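Tampo de bancada Canasholm – superfície mosqueada bege

O tampo Canasholm, da linha Stotik, destina-se a postos de trabalho fechados em que se manuseiam peças pequenas. A superfície bege mosqueada foi desenvolvida para atividades de triagem, encaixe e disposição de componentes coloridos, em oficinas, laboratórios e salas de formação.
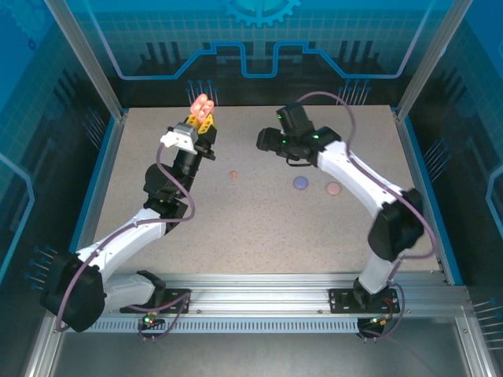

Que peças se recomendam para os exercícios de disposição?
Recomendam-se peças planas de pouca espessura, em cores claras e distintas entre si, com até 8 cm de diâmetro.

O tampo é fornecido em módulo único, com 195 cm de comprimento, e admite a fixação de calhas ou perfis de alumínio ao longo do bordo anterior. A limpeza faz-se com pano macio e detergente neutro – não se devem utilizar produtos abrasivos nem solventes.

Garantia: 5 anos, mediante registo do equipamento junto da Alton.
Prazo de entrega: 2 semanas após a confirmação da encomenda. As encomendas recebidas em novembro podem estar sujeitas a prazo superior.
Contacto comercial: Gaëtan Marty
Apoio técnico: Jinfeng Lü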